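Orkex two-arm kit, trial period: second progress report
Prepared by Bereket Degefa for Lina Nimri
Period covered: January

Where we are

You asked for a plain answer on whether we should keep paying for the Orkex kit once the trial runs out. I don't have one yet, and I would be wary of anyone here who says they do. The arms work. The hands work most of the time. The part we were sold on, which is the Rellow teaching software that is supposed to let a person with no robot background set up a new job in an afternoon, is still well behind what the sales call promised.

Setup took four working days. The quote said one. Most of the extra time went into getting Rellow to see both hands at once, and Kamarul Santoso finally did it by following a support thread and skipping the manual. The manual describes a menu that is not in our version. I have asked Orkex for the right manual and so far have a ticket number, 2137, and a polite note.

What we tried

We kept to the soft goods task in the proposal: pick up a plush toy from a table and put it in a bowl, with no fixed starting spot for the toy. The Orkex brochure lists "soft and irregular items" as a strength, so this seemed fair. Min-kyu Min ran the sessions and Ok-hee Seok kept the log. 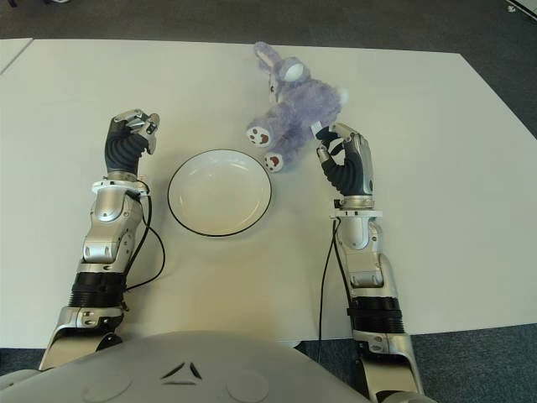
Bowl task, right hand on the plush bunny.

Getting hold of the toy is the easy part. The fingers close gently and I have no complaint about the grip itself. Letting go is where time gets lost. The fur tends to catch at the fingers, and Rellow marks the job as finished when the hand opens, whether or not the toy has dropped. Ok-hee now marks every run by eye and ignores the number on the screen. I would ask you to do the same if Orkex sends you a dashboard link. Their success figure and ours are measuring different things.

The left arm has had very little to do. The pitch made a lot of two-handed work, with one hand steadying while the other picks. We have two ready-made two-handed routines in the package, and both assume a box with straight sides. Neither is any use with a round bowl. Min-kyu can write our own, but that is exactly the kind of work the kit was meant to save us.

The wrist view

The close-up view from the wrist is an add-on called Remonance, billed separately. It is meant to help with the last bit of the reach, when the head view gets blocked by the hand.

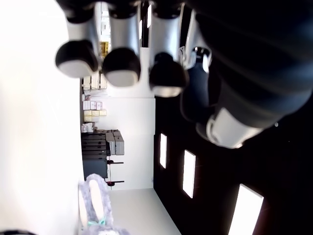
Wrist view, with the fingers along the top and the shelves and lights behind.

I am not convinced by it. The fingers and palm take up a good share of the picture, and the room fills much of the rest. Bright surfaces wash out. In the view shown, the ceiling lights glare and the big white area on the left has almost no detail in it. Kamarul thinks some of this can be fixed with the exposure setting, and he may be right – but the setting goes back to default each time the software restarts, so whoever runs the session has to remember it. The view is also turned a quarter of the way around. Rellow deals with that fine, but people watching the feed find it tiring.

Min-kyu disagrees with me on this and asked that I say so. His view is that the wrist feed helps with small corrections near the toy and that I am judging it by how it looks to a person. Fair enough. I would still like to see runs with it on and with it off before we pay for it again.

Support and cost

Answers from Orkex come quickly and rarely settle anything. Kwak, the reseller, has been better. They sent a replacement cable without arguing about the warranty. They also let slip that the teaching software will move to a yearly fee, and Orkex has not confirmed or denied that. Please don't sign anything longer than the current term until they put it in writing.

We have used nearly half of the trial budget. The larger part is staff time, mostly Kamarul's, and the original estimate had almost none of that in it. I should have pushed back on the estimate when it came in.

Next period

Run the bowl task with Remonance on and off, same person, same toy.
Have someone from outside the team teach one new job from scratch using only what comes in the package, and log the hours.
Get the correct manual, or a written statement that there isn't one.
Get the software fee in writing from Orkex, with a copy to Kwak.

If the outside person can't get through the teaching job in a day, I will recommend we return the kit. Kamarul would like two days allowed for it. I've told him that's your call.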